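Sock Month: how we bent a perfectly good tray

June was sock month on the Follau project, and since a few of you asked what went wrong with it, I've put the page up at last. Short version — the arms had a bad day, a divider tray got crushed, no one was hurt, and we spent ages blaming the wrong thing.

For anyone new to the page, Follau is our laundry sorting project. We do the job ourselves first, with a hand-held gripper in each hand and a controller strapped onto each one to track where it goes, and then the two-armed machine in the next room learns from the recordings. Sock, tray, next sock. You get surprisingly fussy about it after a while! I have opinions on cuffs now that I didn't have in May.

We wanted 3000 good runs and had 2000 when we decided to give the arms a try. They'd been fine on the earlier batches, a bit slow and a bit dainty, but fine. Then on the first afternoon with the new lot the left arm picked up a sock, carried it to the tray nicely, and kept going down. It went straight into a divider and leaned on it. The right arm came in at its normal time, found the left one still in the road, and the two of them wedged together over the table making a noise I'd call a groan.

I hit the stop. I'd like to say I hit it quickly, but I was standing on the far side with a coffee in my hand and had to walk around the bench, and that's the part of the whole thing that bothered me most. A tray is cheap. My fingers had been in that tray a few minutes earlier, straightening a divider, with the arms powered up. We'd all got into the habit of doing it. There's a second stop button on the coffee side now, and the arms get switched off before anyone reaches in, even for a second, even if it's just to fish out a sock.

Then the hunt for the cause, which was a saga. We blamed the force limit on the left arm first, and to be fair it was set too high (left over from a job with heavier things, and never put back). That explains why it could crush a tray. It doesn't explain why it wanted to. Somebody at Markemach, who look after the arms for us, talked us through the joint checks over the phone and everything came back clean. We swapped the left fingers for the spare Brakero pair. Same again, only gentler, with the force limit turned down.

So back to the recordings. I sat in the Kamath room with a sandwich and played them at quarter speed, left and right side by side, and after an hour of that I finally saw it. In some of the runs the left hand was late. Only a touch! You'd never spot it at full speed. The sock would be let go before the tracked hand had got to where it was letting go, if that makes sense, so in the data the fingers opened in mid-air and then carried on down to the tray with nothing in them.

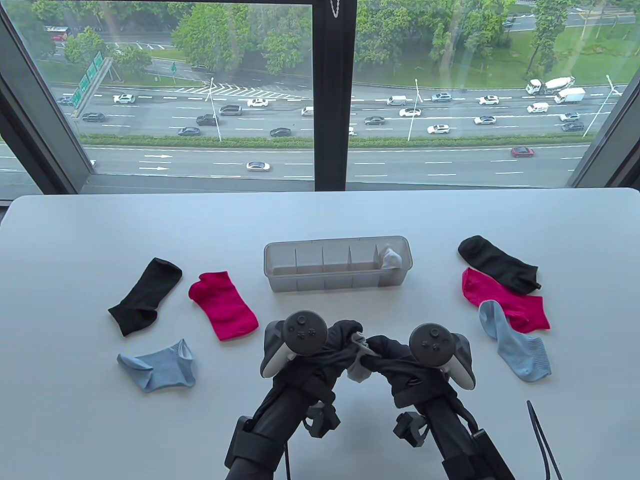

Once we knew what to look for it was quick enough to write a check, and it threw up 193 runs with the same lag. Every one of them had been recorded after a controller went to sleep partway through a session and got woken up again. It came back with its clock off, the software didn't complain, and we just carried on sorting socks. All 193 are in the bin now. It hurts a bit when you remember doing them.

We've changed how a session goes, too. Both grippers get tapped together at the start and at the end, like a clapperboard, and if the taps don't line up the run doesn't get saved. If a controller drops out, we restart the pair of them and do the taps over. It adds a little time to every run and everyone grumbled for one morning and then forgot about it.

The arms have had five full goes since the retraining and haven't leaned on a thing. They still dither over the dark socks, I think because of how they bunch up, but that's a different page. The bent tray lives on my shelf and holds pens.

Next batch is tea towels. Send help, or at least send tea towels.

14 comments | 22 shares

Contact us | © Follau project pages | Back to top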